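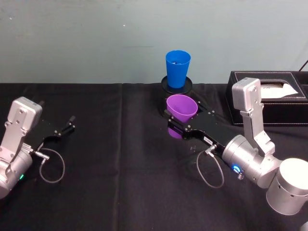

The Second Arm Is the Cheap Part

6 min read

Search Search this site Clear

When the purchasing office at Treltcombe asked its laboratories to submit equipment requests for the coming year, the shortest came from Venkatesh Devadiga. It ran to one page and asked for a two-arm workstation. The reply ran to five, and most of it concerned items he had left out.

Devadiga's group studies how robots handle light household goods, such as plastic cups that must be picked up and put away in a container. The work looks modest on a tabletop. Its budget, as the institute has learned, does not stay on the tabletop.

"The arms were the line everyone argued over," said Mahnaz Naseri, who manages capital planning for the institute. "The lines that grew were cables, mounts, spare fingers and hours."

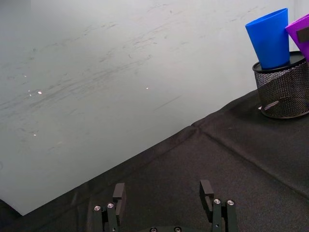 Naseri's office now requires each request to separate the purchase price from the cost of the first three years of use. Grippers are listed apart from arms, as are the small cameras fitted near the wrist. Wear parts must be named individually, with a supplier and a delivery time for each. A request that gives only a single total is returned to the laboratory without review.

The rule grew out of an earlier purchase from Grornine, a supplier of bench equipment. The price was fair and the equipment arrived in June as promised. The service terms, however, covered the arms and excluded everything attached to them. A damaged connector kept the station out of use while a replacement was approved as a new expense.
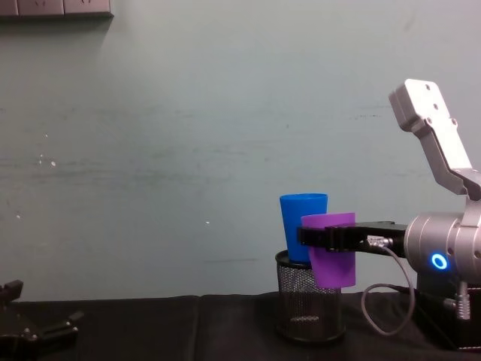

Planning by the Hour

Murali Venkataraman, an adviser at the consulting firm Plullside, encourages clients to begin with working hours and leave the catalog for later. A station that runs 300 hours a year may not justify a full service contract — one that runs more than 659 almost certainly will. He also asks who will reset the table between trials, a cost that seldom appears in a first draft.

"People budget for the motion," Venkataraman said. "They should budget for the person who puts the cup back."

At Treltcombe, that advice changed the order in which money is released. The table, power supply and staff time are approved first. The arms follow once the room has been inspected and a named employee has accepted responsibility for daily checks.

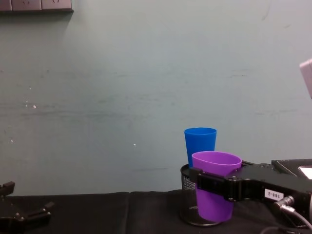
Not every laboratory has welcomed the sequence. Xolani Ngubane, whose team shares the building, said the inspection step delayed his own order and left a trained technician with little to do. He supports the separate listing of parts but would prefer that rooms and machines be approved together.

Naseri has agreed to review the timing before the next round of requests. The rule on wear parts will remain. Devadiga's revised submission lists two grippers in use and one in reserve, along with replacement cables for both arms, and is scheduled for a decision when the purchasing office meets on Monday.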